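Regional Task Force Recovers 26 Missing Teens, Files Charges Against 42 Adults

Investigators from seven law enforcement agencies recovered 26 missing and runaway teenagers and brought charges against 42 adults during a month-long operation in Pratedum County and neighboring communities, the Pratedum County Sheriff's Office announced.

The operation took place in May and focused on motels, truck stops and online advertisements along the highway between Flendar and Motaung. Charges include promoting prostitution, labor trafficking, interference with custody and drug possession. All 42 defendants have made a first appearance in court. Two remain in custody without bond.

"The work began with open missing persons files, some of which had seen no new leads in many months," said Sheriff Crisóforo Salinas. "Detectives went back to families, schools and former employers and started the interviews over again. I want to thank every officer and analyst who gave up leave time to take part."

According to the Sheriff's Office, the recovered teenagers were between 14 and 17 years old. Most had been reported missing from within the county. Each was met by a victim advocate at the time of recovery and offered a medical exam, clothing, a meal and a place to stay. The names of the minors will not be released. 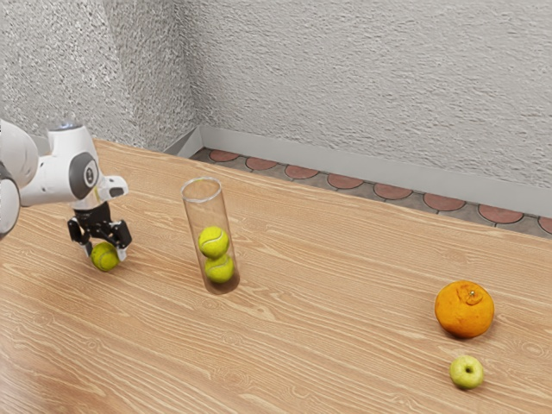

A tennis ball held in a two-finger gripper, just above a wooden tabletop. Computer rendering.

Advocacy services were coordinated by the Trendach Center, a nonprofit shelter and counseling provider based in Flendar. Senga Leckie, director of client services, said the center opened additional beds before the operation began and kept its intake desk staffed overnight for the full month.

"A young person who has just been located may not wish to speak with anyone in uniform, and may not wish to speak with us either," Leckie said. "Our staff are trained to wait. Several of the teenagers asked to call a relative before they would answer any other question, and those calls were made right away."

Leckie said the center will continue to work with the families through the summer and has asked the county to extend its contract for transportation and legal aid.

The labor trafficking charges stem from a separate inquiry into a cleaning contractor in Motaung. Investigators allege that workers were housed in a rented duplex, that their identity documents were withheld and that wages were reduced to cover rent and travel. That inquiry remains open, and further charges are possible.

Cases involving adult defendants will be handled by the Pratedum County Prosecutor's Office. A criminal charge is an accusation only, and all defendants are presumed innocent unless proven guilty in court.

Residents who have information about a missing child or suspected trafficking are asked to contact the Sheriff's Office detective bureau. Callers may remain anonymous. In an emergency, dial 911.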